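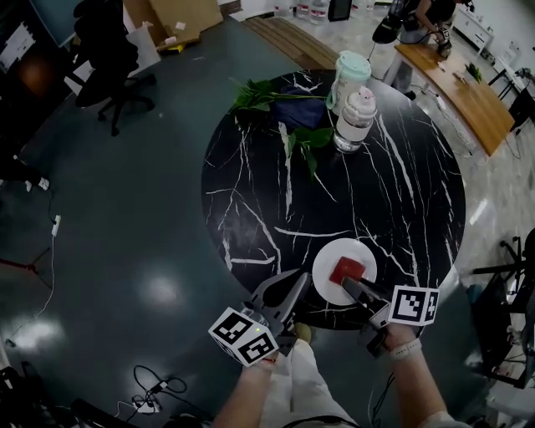 Red block on a white plate, marble tabletop.

Home Tickets Archive Search Log in

Monday, March 19, 2018 - by Tustdale Mystery Shelf, site desk

Reviews showing under the wrong book after the move to Iria
Status: open (reopened twice)

Problem as first reported
A reader wrote in to say that our review of a locked-room novel was sitting under a completely different book, a cozy with a cat on the cover. We checked and she was right. The review text was fine, the star rating was fine, the book above it was wrong. We then went through all 600 reviews by hand and found 61 in the same state. All of them looked normal in the old Sinavent archive, which we still have as a read-only copy.

What Iria support told us first
Clear the cache. We cleared the cache. We did it on the site, then in the browser, then in a different browser on a different computer. The same 61 reviews were wrong every time. I have trouble believing a cache problem would pick the same reviews on two computers, and I said so in the reply. The ticket was closed as solved the next morning. I reopened it.

What they told us second
That we must have picked the wrong books when the reviews were first written. This doesn't hold up. The Sinavent copy has the right book on every one of them, and I attached screens of both sites side by side. I would also like to think our reviewer can tell a country house murder from a cat.

Our own checks
Sorted the bad reviews by date. No pattern. The oldest is from the first month of the blog and the newest went up the week before the move.

Sorted by reviewer. No pattern.

Sorted by publisher. Better. Nearly all of the bad ones are older detective novels we read in Greenberg reprints. A handful are not, and I nearly threw the idea out over those, but each turned out to be a book that was sold under one title in Britain and another in America.

Looked at the export file from Sinavent in a plain text editor. Each review carries a title, an author and a book number. On the good reviews all three are filled in. On the bad ones the book number field is blank, and the title field has both titles in it with a slash between them. We typed them that way ourselves so readers could find a book by either name.

What I think is happening
With no number to go on, the Iria import reads the title, gets to the slash, drops everything before it and takes the first book in its catalog that shares a word or two with what is left. That would explain the cat. It would also explain why a review of a very grim poisoning story is now under a picnic cookbook. I can't prove any of this from our side, but it fits better than the cache.

Test 1
Made a new private review with a slash in the title and no book number. Exported it, imported it. Landed under the wrong book.

Test 2
Same review, same slash, book number filled in. Landed in the right place.

Test 3
No slash, no book number, American title only. Right place, though it is a fairly unusual title and I wouldn't lean on this one too hard.

Iria's answer to the tests
They now say an update in April "should improve title matching." I asked whether it will fix reviews that are already under the wrong book or only new imports. No answer to that part. I also asked whether the comments will move with the reviews. A long argument about fair clues is now sitting below the cookbook, and two people have joined in who plainly came for the recipes.

What we are doing in the meantime
Filling in book numbers by hand, then deleting and re-importing in small batches of 6. Comments are being copied out to a text file before each batch. I don't trust the "keep comments" box. On the first batch it kept the comments but dropped the replies to them, so the thread on fair clues would have read like one very cross person talking to himself.

Please don't edit any review with a slash in the title until it has been marked done on the list. Saving it, even with no changes, seems to run the match again. One review that had been fixed went straight back to the cat.

Still open
- Written answer from Iria on old reviews and comments.
- Whether the spoiler covers survive a re-import. They did on the first batch. I want to see it on a second before I believe it.
- Links from other blogs to the old Sinavent pages. Not tested yet.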